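We use cookies to remember your settings. Accept | Manage

6 min read

How to test whether a robot arm can tidy up soft toys

By Birutė Kivi

Picking toys up off the floor is a dull chore, and people ask me all the time whether a machine can take it over. My short answer is "partly." An arm that does well with blocks and cups can still make a mess of a plush toy. You can find out where yours stands in an afternoon.

What you need: an arm with a two-finger gripper and a wrist camera, a bin, a clear work surface, and a handful of soft toys of different sizes. I use an Olum arm with the stock Firik control software. Any setup that lets you record a run and play it back will do.

Step 1. Set the grip force low. Stuffed toys squash, so the fingers close further than they would on a block. Start at 20 percent and go up in small steps until the toy stays put when you lift it.

Step 2. Pick the grasp point. Go for a narrow part or a fold where the fingers can get hold of some fabric and filling together. On a big toy with rounded lobes, don't try to span the whole body. You will run out of finger opening.

Step 3. Check the wrist view before you lift. A large plush can fill most of the picture at this point, and the fingers may be almost hidden under it. 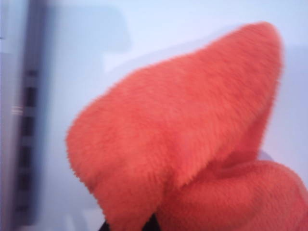 Page last changed: March 28, 2022

With the coral-orange one, all you get of the gripper is a bit of black tip at the bottom, up against the underside of the toy. The software has very little to go on in a view like that. If it decides "grasped" or "not grasped" from the wrist camera alone, add a second check. Finger position works -- fully closed usually means you missed.

Step 4. Lift slowly and stop. Hold the toy over the surface for a few seconds before you move to the bin. Long pile can slide through the fingers a little at a time, and a fast move hides that until the toy drops.

Step 5. Release low. Bring the toy down inside the rim, then open the fingers all the way. Back straight out. If fur catches on a fingertip, open and close once before you leave.

Step 6. Repeat and write it down. I do 100 runs per toy, moving it to a new spot each time. Log misses, drops and catches separately, or the total won't tell you what to fix.

My own log stands at 687 runs. Small bean-filled toys are nearly there. Large fluffy ones still need a person nearby, and I would not leave the arm alone with a full playroom. I plan to repeat the large toys in May with the wider Swanson fingers and will add the results to this page.

Related
Folding hand towels with one arm
Sorting loose screws on a Plonitz bench
Can a robot load the dishwasher yet?
Choosing fingertips for soft items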